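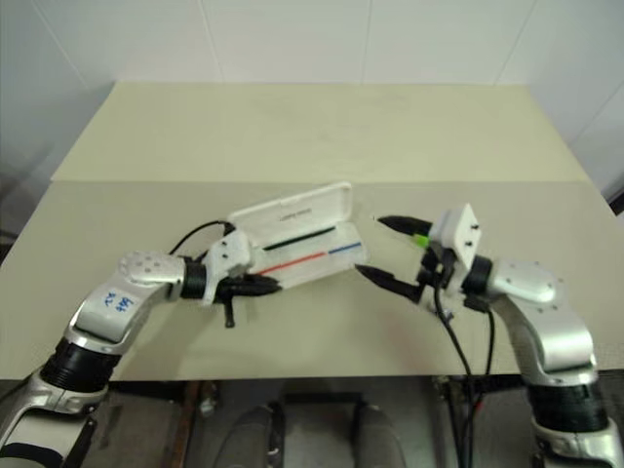

Issue 109 | Page 74

The Slow Mail of Ramareo

My grandmother wrote to her sister every week of her grown-up life, and when the two of them finally lived on the same street in Ramareo, three doors apart, they kept right on mailing each other letters. I thought this was very silly when I was nine. The mail went all the way down to the sorting office at Stulano and back up the valley again, just to cross a few yards of sidewalk, and by the time a letter arrived they had already talked over everything in it. "But I said it better on paper," my grandmother would tell me, and she would go and put the kettle on.

I have been thinking about her a lot since May, when I went back to Ramareo to meet the people who still write letters there. There are more of them than you might guess! The town has a letter circle that meets in the back room at Le Goff, the old stationery shop on the hill, and it has been going in one form or another since before I left for college. Members come in the late afternoon, find a chair, and write to whomever they owe a letter. Talking is allowed, though it tends to dry up after the first half hour, and then all you hear is the street and the odd sigh.

Gilles Courtois has been coming the longest. He keeps a ledger at home of what he has sent and what he has received, and last year the sent column came to 400, with a good many of those going to a cousin in Jimier who answers maybe one time in four. This doesn't seem to bother him. He writes in blue for family and black for everyone else, a habit he picked up from his father, and he saves red for corrections, mostly of his own spelling (he showed me a page where the red had more or less won).

I asked him what he finds to say. Weather, he told me, and soup, and who has painted their shutters. He once gave two full pages to a dog that had learned to open the bakery door. His cousin wrote back within the week on that occasion, wanting to know what the dog did once it was inside.

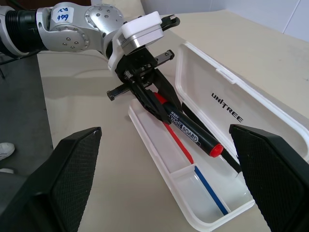

What to say when there is no news

Most people I met at Le Goff worried about the same thing when they started, that their lives were too plain to fill a sheet. The circle has a few tricks for this. One is to begin in the middle, with whatever is outside the window, and leave the hellos for the second paragraph. Another is to answer the last letter line by line, so you are never facing a blank page. My own favorite is the hundred-word card – exactly 100, signature included – which the newcomers write on their first visit and which gets surprisingly hard near the end, when you have four words left and still want to ask after somebody's knee.

I wrote mine to my great-aunt, who is still in that house three doors up. I could have walked it over. I bought a stamp.
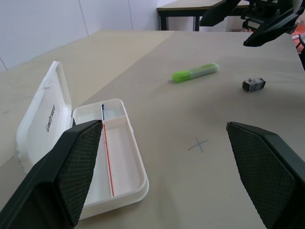 Letters are fine, Odile told me as we were putting on our coats, but what she really comes for is the waiting, because for days afterward she has something to look for when she goes down to the box. She had mailed three that evening and was already wondering about the first.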